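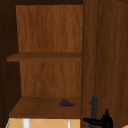

Mererid Voyle wrote back after the first draft of this card to ask whether the thing was a benchmark or a homework folder, and could we please pick one before October.

Fair! It's a homework folder that grew. I'm Lina, I do most of the typing for the Stoltholm robotics club, and this is the readme for Pan, our kitchen simulation project. Mererid's comment is staying at the top so I remember to keep this readable.

What Pan is

Pan is a set of simulated kitchen runs in which a robot handles food, plates and a bottle around a sink and a wall cabinet. The club started it as practice for the Misport student competition and we kept adding to it after the entry went in. Everything is rendered. No real kitchen, no real grapes, which is a shame because meetings run long and we get hungry.

The current release has 80 runs. Each one is a folder with the camera images, the joint positions, the gripper commands and a short text file saying what the task was supposed to be. I say "supposed to be" because the driver sometimes changed their mind halfway through (mostly me, sorry). If the task file and the run disagree, trust the run.

How the runs were made

All of them were driven by hand in the simulator by club members. We tried scripting the easy tasks at first, but the scripted arm always came in at the same angle and the policy we trained on it fell apart as soon as a plate was somewhere new. So -- back to the controllers. Kjell Vik built the control setup and wrote the mapping for the two arms, and if the left stick feels upside down to you, that is on purpose and he will defend it.
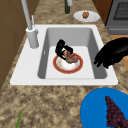 The sink tasks took us the longest by far. The basin walls leave you less room to tilt the wrist than you'd think, and food shapes in our simulator have simplified collision meshes, so a grip that looks fine on screen can still be touching only a corner of the mesh. Go slow on the way down and check the contact values in the log before you lift. We didn't record contact values at all in the early runs, so those columns are blank for the first 10 folders. Please don't fill them with zeros! Liv Engebretsen did that once for a class project and spent a whole Thursday wondering why her grasp detector thought the gripper never touched anything.

Cabinet tasks are slower to drive but a lot less fussy. The main trouble there is the view. Depending on where the arm is, one camera may show you the shelf and no gripper at all, so load the other views too before you decide a run is broken. I threw out two perfectly good runs that way and had to go dig them out of the backup.
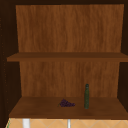

KNOWN ISSUES

- Grape stems clip through surfaces now and then. It's cosmetic, we're leaving it.
- Object names aren't consistent between folders. The same bottle may be "bottle", "bottle_green" or "btl". There's a lookup table in the names file, and it covers everything I've found so far.
- Timestamps start when the simulator opens, so the first bit of every run is dead time. Trim it or don't, but do the same thing for all of them.
- Wood texture is blurry up close. Kjell has sharper ones but they made the club laptop crawl.
- The success flag was set by whoever was driving. Florêncio Esteves is going back through them with one set of rules and has more than half left to do. Until he finishes I'd treat the flag as an opinion.

Using it

Unzip, run the check script, then open the viewer. The check script only looks for missing files, it doesn't look inside them. For training we cut the runs into clips, and our baseline used 2,000 of those. The split is by run and you should keep it that way, otherwise neighboring clips end up on both sides and your numbers look wonderful for no good reason.

The baseline itself came out of the Bodov summer class and it's pretty basic (small image encoder, small action head, runs on the lab desktop overnight). It does okay at cabinets and badly at sinks. If you beat it, send us the config! We'd love to try it.

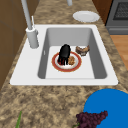
Can I train on just one of the arms?

You can, since the commands for each arm are stored in separate files. Keep in mind that plenty of the runs were driven with both arms in mind, so one arm may sit waiting for a long stretch. We drop the long waits before training a single-arm policy and leave in the short ones.

Adding runs

New runs are welcome from anybody in the club or the class. Use the current scene file, write the task text before you start driving, and put your initials in the folder name. If you've edited the scene, even a little, send the scene file along with it. Kjell merges things in batches, so give it a week before you poke him.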